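Wikmont Tivis teleop kit, review after 960 episodes
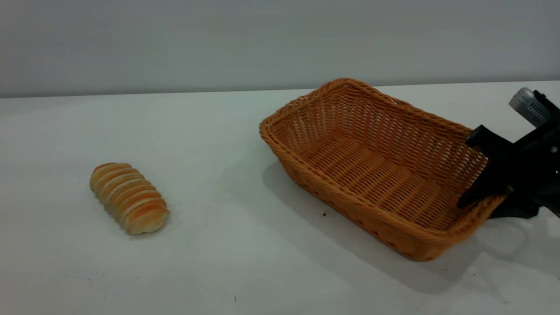 I bought the Tivis in November to record pick and place examples for a policy we train at Prusham. Setup took 2 evenings, mostly spent on the wrist camera calibration.

The recorder is the best part. It saves joint states and video together, and a bad take can be dropped with one pedal press. I lost 3 episodes to a full disk, with no warning on screen.

The leader arm gets stiff in cold rooms, and woven baskets are hard to grip by the rim with the stock fingertips. I would still buy it again. The next target is 3000 episodes.

Jaanus Liepiņa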